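Visit report: Bakarero trauma clinic, open day, April 11, 2022

The Bakarero clinic treats stress and sleep disorders in adults. Its open day covered intake, group therapy and the new night unit. Each tour lasted 20 minutes.

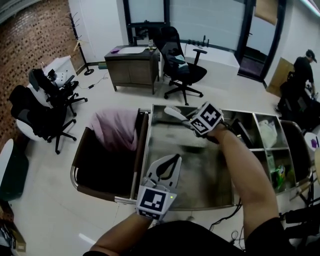 Intake uses a short questionnaire, then an interview. The clinic saw 300 patients last year, most of them referred by family doctors.

The night unit has three bedrooms. Breathing and heart rate are recorded until morning - patients go home after breakfast.

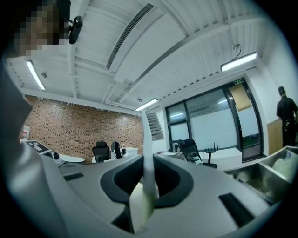
Group therapy follows the Halás schedule, with one session a week and written homework. Staff said dropout is highest before the second session. A follow-up call is planned from August.

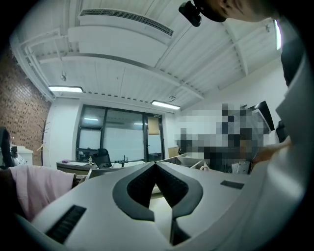

Hand-held gripper, seen close up.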